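Wire baskets, and where I ended up hanging them
27/07/2018

So I finally gave in and bought the wire baskets. I'd been circling them since June, picking them up in Goltum, walking around with them for a bit, putting them back. My problem has always been the table. I clear it off, I feel wonderful, and by dinner it has tape and chargers and a dead flashlight all over it again.

I used to think I needed more drawers. I have drawers! They're full of the stuff I cleared off the table the last time. What I wanted was somewhere to drop a thing that was up off the surface but still right there in front of me, and a basket hung on a rail does that better than anything I've tried (and I've tried the fabric pockets from Prulach, which sagged in a week).
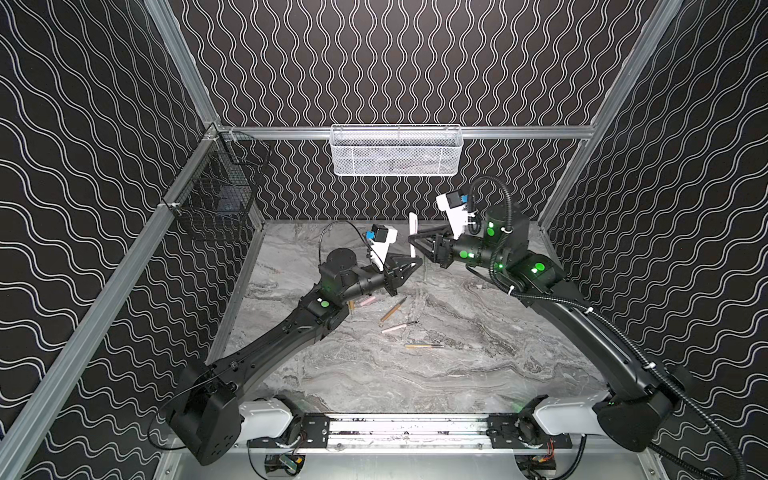 Anyway, shallow or deep? I went back and forth on this way too long. A shallow mesh tray is great for the things you grab all day, the pens and the little screwdriver, and you can tell what's in it without getting up. A deep one swallows whatever you throw in — good for a roll of something bulky, terrible for anything small. My advice is get one of each and live with them before you buy more.

Color matters more than I expected, too. White mesh sort of disappears on me, and black looks sharper but shows every bit of dust. I don't mind dusting. I do mind hunting for scissors.

My friend Kwesi Frimpong thinks hanging baskets are just a junk drawer you can see into. He may be right, but I empty mine now, and I never once emptied the drawer. I've given myself a rule of 3 things I'm allowed to leave out on the tabletop overnight. Last night it was 8. I'm working on it.

Next up is the hall closet, and I'm already scared of the top shelf.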